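Sunday, January 5, 2020

Quiet day, and most of it went on the office at Telham. I wanted the white desk cleared before the week starts, and it is much easier to do when the phones are off. Bus was late. I got in, made tea and started with the drawers.

Threw out four dead pens and a calendar from the year before last. The Ollard invoices were out of order again, so I sorted them on the floor by number and found 141 behind the drawer, where I should have looked in November. Put the sunflower in its vase back at the corner of the desk. It does look better there than on the windowsill.

The last thing on the desktop was the roll of gray tape. I'm keeping that one out, as there are boxes to close up for Ruawai.
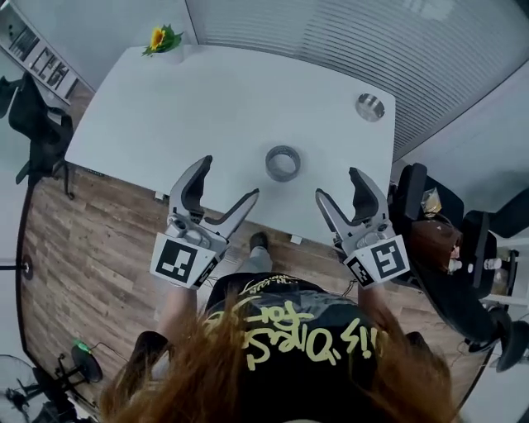 Afternoon

Ate my sandwich at the desk and then did the list for the Ruawai boxes. There will be four of them, mostly binders, and they don't have to leave until February. I had thought one roll of tape would cover it but I doubt that now. Put tape on the shopping list, and labels, and milk.

Zinach sent the price for the new shelves. It is higher than last time, and delivery is another 40 on top. I'll ask if they can drop that if we collect. The old shelves can stay up until then, though the bottom one leans.

I also gave some thought to turning the desk. It's long enough that two people could work at it without bumping elbows.

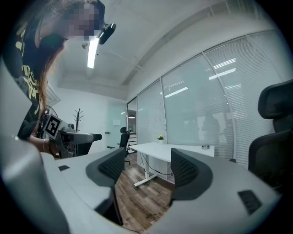
The trouble with turning it is the cable hole, which would end up on the wrong side for the lamp. I measured, wrote it down, then lost the piece of paper and measured again. Decided to leave the desk as it is for now.

Wiped the top down with a cloth and did the edges as well. I didn't start on the blinds. They need doing slat by slat and I'd rather have a whole morning for it - maybe next weekend. Back hurts a bit from the drawers.

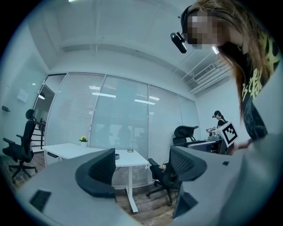 The office at Telham, blinds still to do.

Home by six. Soup and toast. Must remember to call Zinach in the morning before they get busy.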